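3.2 Storage of household textiles

Respondents in Zavetitz and Breltport were asked where they kept clothing outside its season of use. Of the 731 households contacted, 600 returned the full form. The Paiva district was surveyed separately in October. 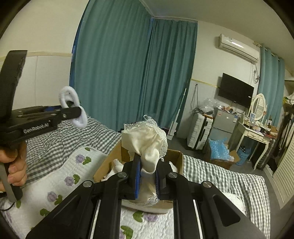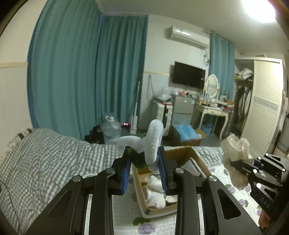

Figure 4. Clothing and other soft items at an open cardboard box in a bedroom.

Seasonal storage was most often handled by one adult in the home, usually over a single evening. Closets were the first choice in newer buildings, while older apartments in Ula had few of them and relied on boxes and suitcases. Cardboard boxes like the brown ones in Figure 4 were common in both groups - they cost little and could be flattened when empty. Delicate pieces raised a separate problem. Satin with lace trim, as in the first picture of Figure 4, was often stored with heavier clothes, and 80 respondents reported snags or pulled threads in such items. Only 30 used a cloth bag or tissue paper for them. Moth damage was reported mainly for wool and is treated in Section 3.3, together with the results for damp basements.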